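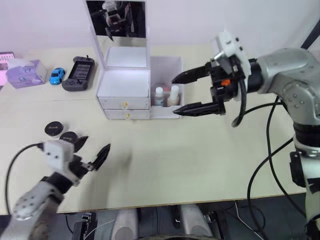
Session 6: Who owns a river? Protest, permits and the long wait

Handout to go with the talk. Bring it to the seminar, please, because I'm not printing a second lot.

Last time we got as far as the petition and I ran out of time, as I always do when somebody asks about petitions. So we're picking up in the middle of the Clurkgate story, at the point where the people living along the river have complained to the sewerage company, complained to the regulator, and had two very polite letters back. If you missed session 5, read the first half of the reader chapter before you carry on or the next bit will make no sense.

Quick recap of terms

Storm overflow: a pipe that lets a mixture of rainwater and sewage out into a river when the sewers are too full. It's meant to be for heavy rain. Most of the arguments you'll read are about what counts as heavy.

Permit: the piece of paper that says what may come out of the pipe, and when. People at public meetings tend to talk as if every discharge is illegal. Plenty of them aren't, and campaigners who don't check this get a nasty surprise.

Standing: whether a court will accept that you're the right sort of person or group to bring the case. More on this in session 8.

Clurkgate, part two

The petition got 2,000 signatures. I remember being very impressed by that number when I first read the case — it's a small town! — and then rather deflated when I read what happened to it. It was handed in, it was noted, and the council wrote to say that rivers weren't its job. Which was true. The council looked after the riverside path and the bins, the regulator looked after the water, and the company, Saketov Water, looked after the pipe. You could spend a whole year being passed between the three of them, and the residents did.

What changed things was the diary. One of the residents' groups started writing down every time they saw the overflow running, with the time, the weather and a note of the river level from the painted board on the bridge. They kept it up for 20 months. Then they asked Saketov Water for its own records under the environmental information rules, and laid the two side by side.

The company's log came to 693 hours of discharge over that period. A good part of that was on days the diary had down as dry. I want you to think about why this was so much more awkward for the company than the petition had been. A petition says people are cross. Everybody knew they were cross. A dry-weather spill is a question about the permit, and the regulator has to have some sort of answer to it.

(Somebody will ask in the seminar whether the diary was reliable. Good, ask it. Amateur records have gaps — people go on holiday, people don't get up at four in the morning to look at a pipe. The gaps mean the group missed spills, though, so think about which side that helps.)

The February sit-in

Then we come to the bit everyone likes. In February, 30 people sat down on the riverside path next to the outfall with flasks and blankets and stayed until dark. The local paper ran it on the front page, and more people in the county heard of Clurkgate that week than in all the months before.

I go back and forth on how much the sit-in mattered. My own view at the moment, and you're welcome to argue, is that it worked because the diary was already there. When a reporter turned up wanting to know what it was all about, the group could hand over a table of dates. Compare this with the Wureck quarry protest from session 3, where the pictures were wonderful and the coverage dried up in a fortnight. The Wureck lot had a strong case too, I think, but they were still putting it together while the cameras were there.

On the other hand, there's a fair argument that a table of dates would have sat in somebody's in-tray for ever without a bit of noise. I don't think you can settle it from one town.

What the company said

Do read this side properly. Saketov Water's reply is in the reader and it's better than you'd expect. It makes three points. The sewers under the old part of Clurkgate are leaky, so groundwater gets in for days after rain has stopped, and a "dry" day may not be dry as far as the pipe is concerned. Closing the overflow without building storage would push sewage back up into people's homes. And storage costs money, which ends up on bills.

I think the first point is strong and the second is strong too. The third is where it gets interesting, and where you need what we did on Bayram. There, you'll remember, the town voted to pay more for a cleaner harbour, and then a lot of the same people objected to the tank going in under the car park. Wanting the clean water and wanting the building works are separate things, and a campaign has to win both arguments.

Where it ended up

Nowhere very tidy. The regulator reviewed the permit and tightened the wording on dry weather. The company agreed to reline the worst stretch of sewer and to put spill times on its website. No one was prosecuted. One half of the residents' group called that a win and the other half left to start a new group, and as far as I can tell they still don't share a noticeboard.

For the seminar

Read the diary extract and the company's reply, in that order. Then come with a page of notes (handwritten is fine, I can read most things) on these:

Could the residents have started with the records request and skipped the petition? What would they have lost?

If a dry-weather spill is caused by groundwater, should the permit allow it?

Pick either Wureck or Bayram and say what that campaign could have borrowed from Clurkgate. Be specific. "Better communication" won't do!

Essay plans

Plans are due on 22 November 2019, by email, one side at most. I'd like a title, the case you're using and the main thing you expect to argue. You can change your mind afterwards, lots of people do. If you want to write about a river near you instead of one from the reader, check with me first that there are enough public records to work from.

Session 7 is on air quality and school runs. The reading for that is the short one with the maps.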